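Lista de revisión, torre 610, taller Tagle
16 de marzo de 2026

1. Torre tumbada y estable en la mesa ranurada. OK
2. Panel lateral fuera. OK
3. Cable de corriente desconectado antes de abrir. OK, comprobado en la regleta.
4. Pulsera antiestática. OK, pero la pinza esta floja, pedir otra a Flinditz.

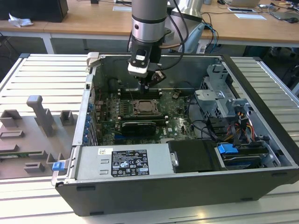
Punto 2. Interior accesible, placa y gráfica a la vista.

5. Pila en su soporte (BATTERY1). OK
6. Conector FAN_HDD1 con cable. OK
7. Ranuras a la izquierda del zócalo: vacías, pestillos blancos y negros alternos. Anotar en inventario.
8. Procesador: Xeon E5. Coger solo por los bordes!! 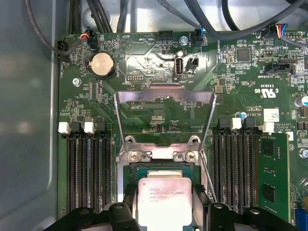

Punto 8. Procesador en la zona del zócalo, marco levantado.

9. Zócalo al aire: restos de pasta térmica. PENDIENTE. Limpiar antes de montar nada, paño sin pelusa, sin tocar los contactos.
10. Cables SATA cruzan por encima de la placa. Recojer con brida.

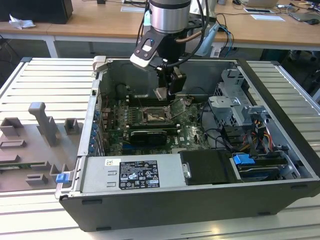

Revisión de equipos, Brundville
Técnico de turno

No cerrar la tapa hasta resolver 9 y 10. Esperar unos 10 minutos tras limpiar. Repasar también la 707, misma hoja.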